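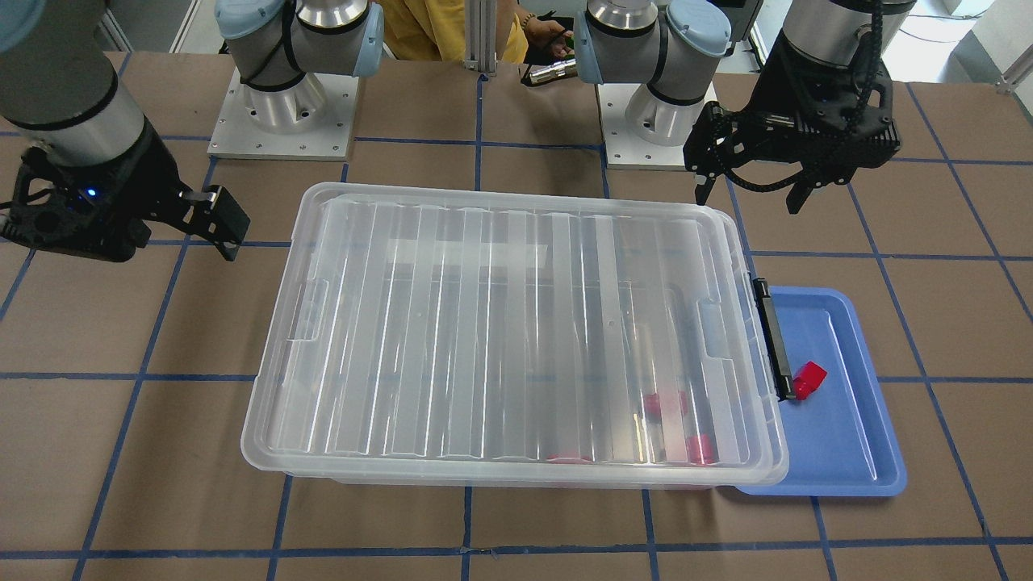
I wanted to start this section with the lid, as the lid is where most of my time with the Velow kit went. When I first read the brochure I assumed that the hard part of any box-opening job would be picking things up out of the box afterwards, and I'd budgeted my month that way (silly me). Lifting a block is easy enough once you can get at it. Getting at it is another matter when the box is clear plastic with a clear ribbed lid, a recessed handle at either end and a black latch clipped over the right-hand edge, with the red blocks inside showing through the plastic well enough to tempt any vision module into reaching straight for them. A depth sensor doesn't much like that sort of surface either, and I had my doubts about the whole thing before I'd even plugged it in.

Category: Robotics / Applied Methods

4.2 The kit as supplied

Velow is sold by Brastdale as an add-on for people who already own a pair of arms and two-finger grippers. What you get is the planning software, a calibration routine, a small library of ready-made two-arm skills and a year of support. What you don't get is any hardware, and I think the product page could say so a bit louder. I used the version Brastdale was shipping in February, with the default settings left alone wherever I could bear to leave them alone. I paid for the licence out of our own budget and the firm had no say in what follows.

Setting up took me one long afternoon. The calibration routine wants a flat work surface with regular markings it can use as a reference, so we papered the table and taped a grid on it, and after that the software walked me through the rest with fairly plain instructions. There's one nasty moment where it asks you to confirm the tool offset for each gripper and doesn't tell you which arm it means! I got them the wrong way round, started again, and have since written LEFT and RIGHT on a sticky note by the keyboard. Left and right in this paper are the robot's own, by the way, so if you're facing the arms they're swapped.

The skills themselves are described in short text files, which I liked very much. You can open one up, read it like a recipe and change a line. The lid skill is made of 7 steps and lets you choose which arm grips and which one waits. I kept the right arm as the gripping arm throughout and had the left stand off at a safe height until it was wanted. 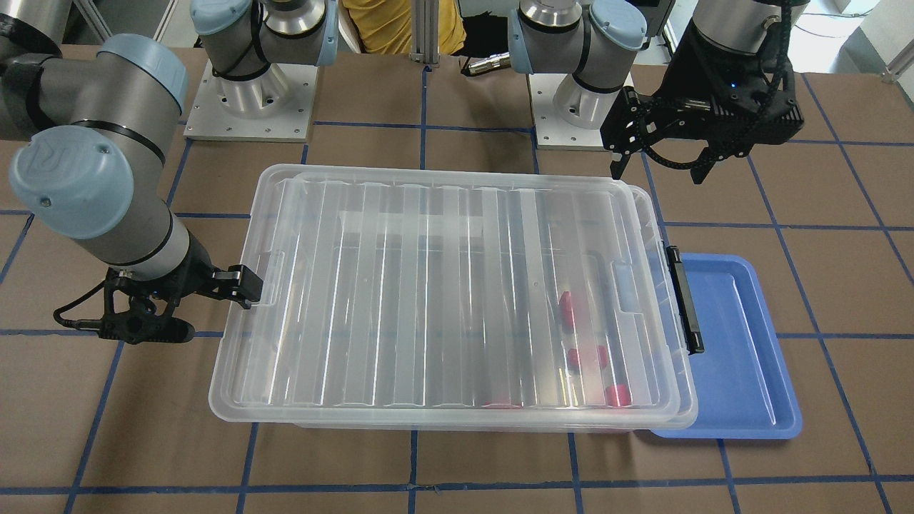 My one real complaint about the recipe files is that the grip force is buried in a separate settings page, and it matters a lot more than you'd guess. The default is 60 per cent of whatever maximum you've told the software your gripper can do. For a cardboard flap that's probably fine. With a thin plastic rim I found it rather too keen, and I'd have liked a setting I could change for each step (the approach wants one thing, the pull wants another). I asked support about it and got a friendly reply that evening saying it was on the list.

I should also say something about logging. Velow writes out joint positions, gripper state and a running note of which step it believes it's in, and it keeps the last 4000 entries before it starts overwriting the oldest ones. That sounds generous until you leave both arms on over lunch. I lost a perfectly good morning that way. There's an export button, and I now press it far more often than I need to.

4.3 Two arms in one box

The part I'd been looking forward to was the shared workspace. Rojanasak, the older package we'd been using in the lab, handles two arms by giving each its own half of the table and never letting them cross, so anything awkward near the middle has to be done by hand. Velow plans for both arms at once and treats the parked one as an obstacle with a bit of padding round it. I set the padding wide to begin with and then brought it in as my nerves settled.

Figure 3 shows the left arm at the picking stage.
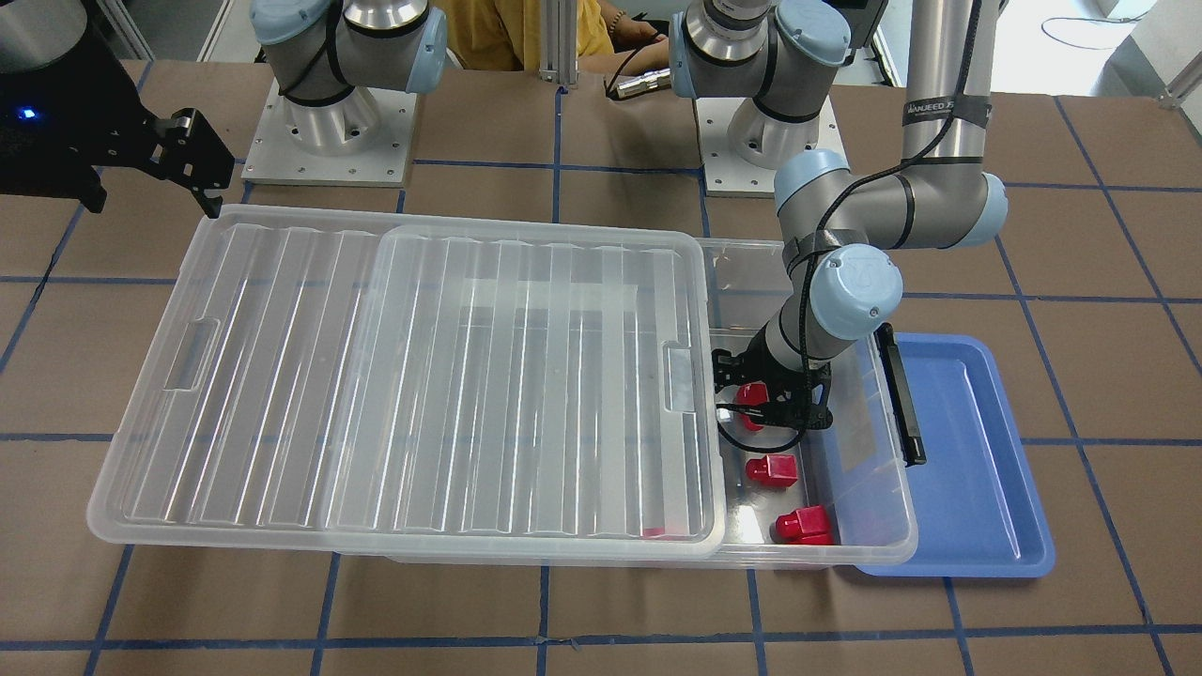 Figure 3. Left arm holding a red block inside the open right-hand end of the storage box; right gripper held above the table at the other side.

Planning time was the thing I noticed most when both arms were in play. I'd set the planner's limit to 2000 milliseconds, and a reach down between the lid and the end wall of a box is a tight fit, so it's exactly the sort of request that eats into that. Raising the limit is a one-line change. The waiting does get a bit dull, though, and I'd sooner have a hint of what the planner is stuck on than a spinning wheel. The Prenemstead plug-in claims to add this, and I'll come back to it in section 5 once I've described how we set up the trays.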